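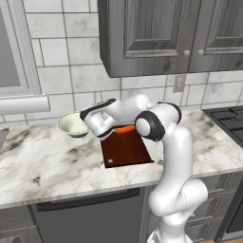
Leaf drop-off back at Jakcombe reserve

Quick one before this goes out. Ozan Tekin is running the leaf drop-off again, bottom gate at Jakcombe reserve, from 8 am until the trailer's full. Last year it was full by lunch so don't muck around.

Paper bags or loose in a bin please. No plastic — the tip sends the whole load back if they find it, and they did find it, twice.

Can't get your leaves down there? Ozan and his two girls are doing pickups on Lemora Street and the court behind it. Leave bags on the nature strip the night before, not on the footpath, Mrs Phùng's scooter can't get round them. 13 houses on the list so far, room for a few more. Ring the hall or put a note thru the door.

Gutters — same deal as before, ground-floor only, nobody's going up on a roof. Ladder is on loan from Pidisik Hardware and has to be back by 4 pm.

Drains on the low side of Lemora still blocking up. Council says it's on the list. Been on the list since July. If you've got a rake and ten minutes, clear the one nearest you before the next big rain, specially the one outside number 60, which backs up into the driveway.

Mulch from last years pile is ready now, free, bring your own buckets and a shovel. Left of the gate. Please shut the gate after you, the dog from number 80 has been out again.

Sausages from 11. Bring a chair.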